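Coltico 3 Scene Exporter: README

14 comments | 3 shares

Coltico 3 is a scene export module for 3D modeling applications. It converts layered project files into a single package that can be opened in the Ureo renderer or in any viewer that reads the Gruber interchange format. The module is developed and maintained at Jirham, and this release replaces all earlier versions of the exporter.

Geometry, materials, lights and camera paths are exported together. Particle systems are not supported in this release and must be baked to geometry before export.

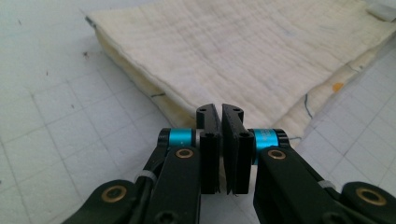 Can projects saved with the previous version of Coltico still be opened?

Projects from version 2 open directly and are converted when they are first saved. Version 1 projects must be opened and saved in version 2 before they can be read.

Installation

Close the modeling application before installing. Copy the coltico folder into the plug-in directory, restart the application, and select Coltico from the Export menu. An administrator account is required on shared workstations.

Export settings

The default texture quality is 100. Lower values reduce the size of the package and may produce visible banding in smooth gradients. Object names are preserved up to 996 characters; longer names are shortened and listed in the export log.

Smoothing groups are written per face. Where a mesh carries both smoothing groups and custom normals, the custom normals take priority.

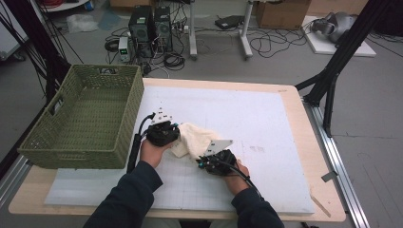

Hidden layers are skipped unless the option "Include hidden layers" is selected. Frozen layers are always exported. Instanced objects remain instances in the package, and edits made to the source object in Ureo are passed on to every copy.

Known issues

- Area lights with a texture map export without the map.
- Camera paths with a single key are written as static cameras.
- The progress bar may stop updating during large exports. The export itself continues.

Maintenance

Érica Medeiros is responsible for the exporter. Questions on the Gruber format should be addressed to Iresha Haque. The next maintenance release is planned for November.

Contact | Copyright Jirham. All rights reserved. | Back to top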